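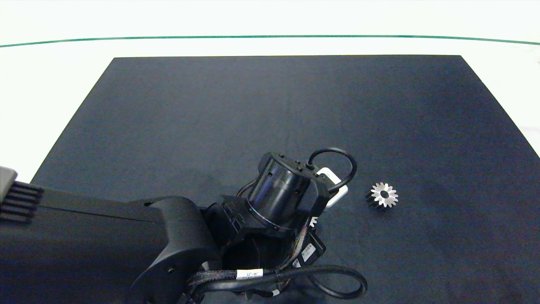

News > Tabletop & Hobby

Ikonen Brings Drulis Back to the Table With a New Edition for Two to Six Players

FONDPORT, Mar 6, 2025 – Ikonen, the small game publisher based in Fondport, is thrilled to announce a new edition of Drulis, the tile-laying game that players have been asking for ever since the first printing sold out. The new edition opens the game up to six players, adds a full set of river tiles, and comes with a rulebook that has been rewritten from the first page to the last.

Drulis is a game of building a shared landscape. Players take turns drawing a tile, finding a spot where its edges match, and deciding whether to claim the field, wood, or road they have just made bigger. Claims can be split, joined, and (this is where the table gets loud) stolen by a well-placed bridge. A game with two players takes less than an hour. With six it runs longer, and there is a lot more talking.

The first edition came out nine years ago in a run of 300 copies, all of them packed by hand in the back of the Ikonen shop. Those copies have traveled a long way. Letters and emails have come in from people who learned the game from a neighbor, played it every winter, and wore the corners off their tiles. Many of them sent house rules, and a surprising number of those house rules were better than ours. Four have made it into the new edition, including the one that lets a player hold back a single tile for later. We used to call that cheating. It's a wonderful rule.

Work on the new edition began with the river. The original game had a handful of stream tiles that mostly got in the way, and players tended to leave them in the box. The new river tiles are laid one at a time through the whole game, so the water grows along with everything else. Ferries cross it, mills sit beside it, and roads have to go around it until someone is lucky enough to draw a bridge. Playtest groups met in Bondale all through February, and by the last session most of them had stopped asking if they could play without it. 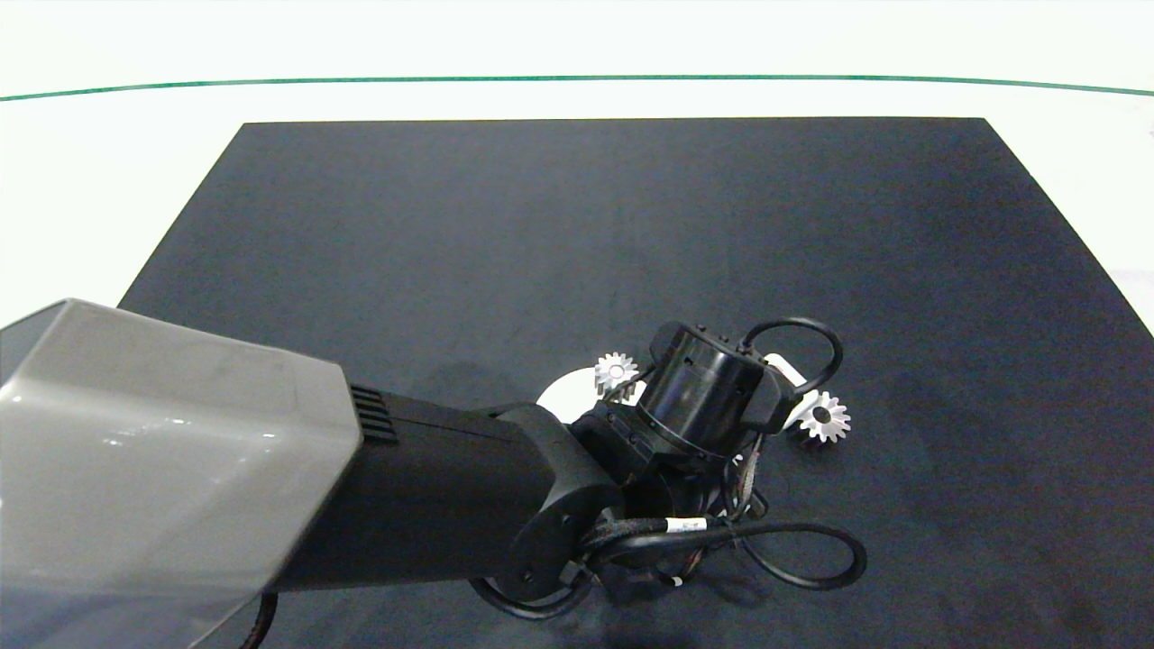 A dark mat spread over a white tabletop.

Playing surfaces came up again and again in those sessions. Drulis spreads out in ways that are hard to predict, and tiles slide on a slick table every time somebody leans in for a better look. The new rulebook has a page on setting up, with advice on how much room to leave on each side and how to shift a finished section of the map when it is heading for the edge. A plain cloth or mat in a dark color works well, as the pale tile borders show up nicely against it. A mat isn't part of the box, and the game plays perfectly well on a bare table or on the floor.

The artwork has been redrawn too. The fields keep their patchwork look, but the woods are now easier to tell apart from the meadows in low light, which was the most common complaint about the first edition. Each type of land also carries a small symbol in the corner, so players who have trouble with greens and browns can match tiles without having to ask. The wooden markers are a little chunkier than before. There are six colors, and yes, the mustard yellow is still there.

Anyone who owns the first edition will be glad to know that the old tiles and the new ones can be mixed. The backs don't match exactly, so we suggest drawing from a bag. Ikonen will also offer the river tiles and the new rulebook as a separate set, for those who would rather keep their old box going. We'd be happy to see those boxes still in use!

The new edition will be printed in a run of 2000 copies. Shops that carried the first printing have been offered copies ahead of everyone else, and the rest will be sold through the Ikonen shop in Fondport and by mail order. Each copy contains the complete tile set, markers for six players, a cloth drawing bag, a scoring board, the rulebook, and a one-page summary for people who want to start playing right away.

To mark the release, Ikonen is hosting an open table day in Bondale, in the same rooms where the playtest groups met. Tables will be set up for new players in the morning, with someone on hand to teach the rules, and the afternoon is set aside for one very large game using tiles from several boxes at once. Players are welcome to bring their first-edition copies, worn corners and all. Admission is free, and children who can match a road to a road are old enough to play. The schedule will be posted in the shop window and sent out to everyone on the mailing list.

About Ikonen

Ikonen publishes board games and tile games from its shop in Fondport. Its games are made for kitchen tables, long evenings, and mixed ages, and the company keeps spare parts for every title it has ever released. Replacement tiles and markers for both editions of Drulis can be requested at the shop counter or by mail.

Review copies and artwork are available to press on request from the Ikonen shop, Fondport.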